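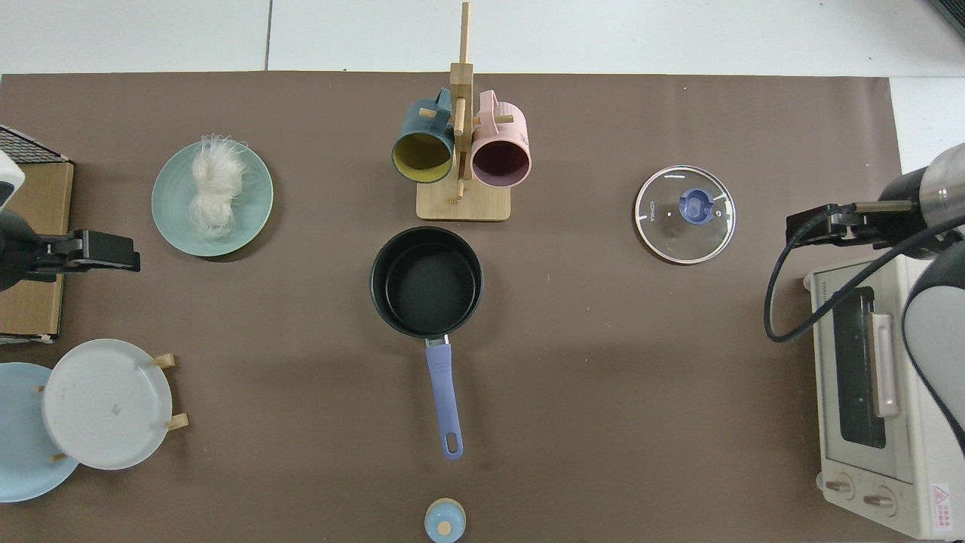

Our department is preparing an equipment request for a second two-arm workstation, and I would appreciate guidance from members who have been through a similar budget cycle. The current station is used for kitchen handling tasks with ordinary household goods: a saucepan, mugs on a wooden tree, plates in a dish rack, a glass pot lid and a small toaster oven. Both arms carry black grippers. The quotation we received from Gonden is $3,871 for a set of replacement grippers, fingers and cabling, and our purchasing office has asked whether the household items should be listed on the same request or charged to general supplies. We have also been asked to state a reserve for wear parts. Is there an accepted practice for either question? The request must be submitted in November.

Asked in: Planning and Purchasing
3 answers

Accepted answer
At the Irnley facility, household items are kept on a separate supplies line with an annual ceiling of $1,000. Our purchasing office would not approve cups and plates as equipment, and combining the two delayed our first request by a full review period. I would recommend the following.

List the grippers, fingers, cables and mounting hardware as equipment, with the vendor quotation attached. List cookware, dishes and racks as consumables. A countertop appliance such as your toaster oven may fall under either heading, depending on the threshold your institution applies, and the purchasing office should confirm this in writing.

For the reserve, we hold funds for one complete set of finger pads per arm and one spare cable of each type. Please also ask Gonden whether shipping is included. On our last order it was not, and the additional charge was $211.

Comment: Thank you. The threshold had not been mentioned to us. I will request it before the draft is circulated.

Answer
We purchase from Toivonen and have found their finger pads to be acceptable. A pack is $56. I cannot speak to compatibility with the Gonden units, so please check the bolt pattern before ordering. Glass lids and ceramic plates should be purchased in duplicate. Ours are replaced often, and matching items are difficult to locate later in the year, which matters if your tasks depend on a consistent size.

Answer
You should consider leasing. Wostano has a program, although I have not used it and do not know the current terms.

Comment: Leasing was excluded by our finance office for items under the capital threshold. Other institutions may differ.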